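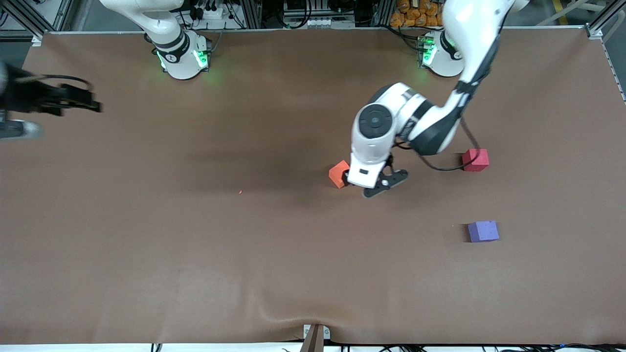
Two white robot arms at a table covered with brown cloth.

From: Noémie Poulain
Subject: Re: [payroll-users] Date for moving the regional offices to Zarico

Hello Dalia, hello all,

Thank you for the clear summary. I answer below your text.

Dalia Bennani wrote:
> The ministry would like all regional offices on Zarico
> by the end of June. Tristitz has confirmed that the
> 3,000 employee records of the first group are loaded.
> Please tell me by Tuesday if your office has objections.

We have one objection, and I hope it can be discussed before the date is fixed.

The records are loaded, this is correct. But in our office we compared 80 of them with the old system, and in 48 the leave balance is not the same. Most of the differences are small, half a day or one day. Some are larger, and these concern mainly part-time staff who changed department during the year. I sent the list to the Tristitz help desk and I received a ticket number, but no answer until now.

The second point is the contract. As I understand it, the support from Tapia for the old system ends in the same month as the move. If the first pay run in Zarico has errors, we will have no system to go back to. Could the ministry ask Tapia for one more quarter? The Estisau office did this for their accounting software and I was told it was not very difficult.

Also, the second group has 4,000 records, and it contains the hospital staff with night allowances. I would prefer that we see one correct pay run for the first group before these are loaded.

I can join a call on Tuesday after 2 p.m. If another office has made the same comparison, please send me your results and I will put them together in one table.

Kind regards,
Noémie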